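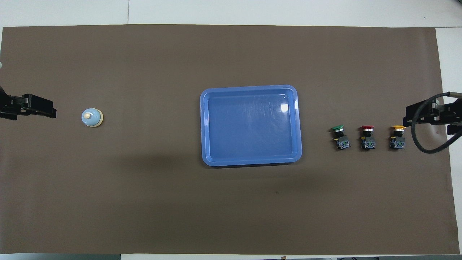
So I lost most of last week to a cable. A cable! I had a whole post planned about the button sorting task (three push buttons into the blue tray, then ring the bell when you're done, which still makes me laugh every time it works) and what you're getting is a post about how I nearly pulled a connector out of my right arm.

The task had been running great. I'd done 200 runs since June with hardly a hiccup, so I got cocky and left it looping while I made a sandwich. I came back and the right gripper was frozen halfway through a reach and the log was full of the same error, over and over, 1,531 lines of it. Lost communication, retry, lost communication, retry. The arm itself was fine, it just couldn't hear from its own fingers anymore.

My first guess was software, because it's always software with me. I rolled back two updates. Nope. Then I swapped the power supply, which was a dumb idea and ate a whole evening. What finally did it was calling Lorraine Lowther, who I used to work with at Halliday, and she asked one question: "Does it happen when the wrist turns?"

Well. Yes. Yes it does.

The cable on that side sticks out in a big loop, and I'd always figured more slack was safer. But when the wrist rolls past 72 degrees the loop swings over the bracket and gets pinched, and then the next move tugs on the plug. Do that enough times and the plug starts working its way loose. Mine had a crack down one side of the housing, and I could wiggle it with a fingernail.

The part that bugs me more is my stop logic. On a lost connection the gripper just holds whatever it was doing, so if it had been squeezing a button (or my thumb) it would have kept right on squeezing. I've changed that now - it quits retrying after 22 failed messages, cuts torque and parks both arms.

New plug is on order from Grullska. Until it shows up I'm keeping the wrist limited to small turns and running everything at half speed, with me in the room, sandwich or no sandwich. The green button is fine that way. The yellow one takes forever.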